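The Counter at Darnwood

The arm at Darnwood had started dropping things in February, and by the time I got the work order it had dropped 34 of them. The store kept a tally on the back of a delivery slip. Somebody had drawn a line under it and written "please."

I drove out before it was light. Darnwood is a travel stop with a fuel canopy, a row of showers for truckers, and one snack counter that runs through the night without a clerk. You tap what you want, and the arm takes it off a clear rack and puts it in the tray. Pluson built the cell. I worked for Pluson then, in field service, which meant I had a van, a torque driver, and a phone that rang.

The night manager let me behind the glass and went back to her register. I put the arm in hold, hung my tag on the switch, and read the log sitting on an upturned milk crate. Fault 841, over and over. Grip lost during lift. The office had already decided it was the software and had pushed an update twice. The tally had kept going.

I looked at the fingers first. The left one was fine. The right one had a little play in it when I pushed it sideways with my thumb, a click so small I felt it more than heard it. I backed out the screws at the linkage, cleaned the old thread compound off with a rag, and laid them on a paper towel in the order they came out. One of the bushings had worn egg-shaped. I had a bag of Higuchi bushings in the van, and I went out in the cold and got one.

It took almost 2 hours, mostly because I did it over. The first time, I tightened everything with the finger hanging, and it set a hair off square. My father used to fix sewing machines, and he would have seen it from across the room. I loosened it all, closed the fingers on a gauge block, and tightened it again with the block in place.

Then I brought the arm up on the pendant at slow speed and ran it in over the counter to check the clearances.

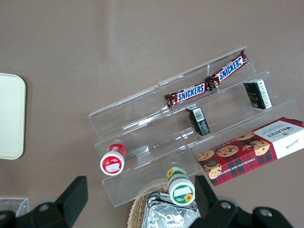 I went in along the bottom tier and stopped, then backed out, then went in again from a little higher. The fingers came up level with each other both times. I wrote down the position and had it close on one of my test pieces, a block of gray foam about the weight of a candy bar. It lifted. I had it hold for a full minute while I drank my coffee.

"Is it fixed?" the manager asked through the glass.

"It's holding," I said.

"The last man said it was fixed."

I hadn't known there was a last man. I scrolled back through the service record and found him, the autumn before. He had written up a loose right finger and replaced nothing. Under remarks he had put "monitor." The initials were mine.

I sat on the crate a while. I remembered the visit once I saw it written down. There had been another call waiting, a Plurik line down at a bakery, and I had snugged the screws and gone. I had been wearing a different coat and I suppose that was enough for her, or else she was being polite.

I ran the lift 4 more times, which the sheet doesn't ask for. I changed the bushing on the left finger too, though it measured all right, and I wrote both part numbers on the order. Under cause I wrote that the joint should have been rebuilt at the prior visit. Then I took my tag off the switch.

A driver came in at a quarter to six and stood at the screen in his socks and shower sandals. I stayed to see it. The arm went out, closed, came back, and let go over the tray. He took his candy and didn't look up.

The manager folded the delivery slip and handed it to me. I still have it in the van.

Comments

tollroad_reader
I did copier repair for years and I have written "monitor" on more tickets than I want to think about. Felt this one in my stomach.

M. in the valley
Did she know it was him? I read it twice and I think she did.

benchvise
Good story. Small thing, but I would have swapped both bushings right away. You never do one side.

tollroad_reader
@benchvise depends how many are left in the bag

pennywhistle
I liked the socks and sandals. More about the bakery please.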